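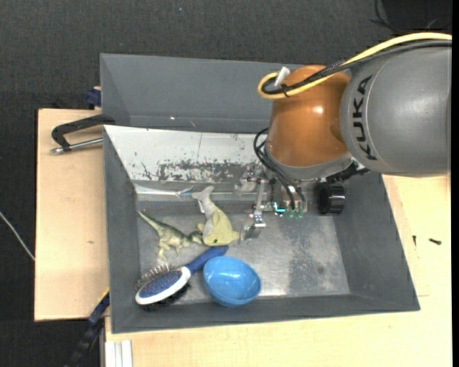
Routine care of the picking cell at Usovbridge begins with its cables. Technicians at the Prultton laboratory inspect the full run every 500 cycles, looking for wear where the lines bend. On the KUKA arm, a thick yellow cable and a bundle of black ones arc over the orange housing and are held near the loop by a cable tie, which is replaced at each service. The clamps beside the bins are then checked for tightness.

The cell completed 2826 cycles before its first major overhaul in June. Replacement fingers are supplied by Sowa.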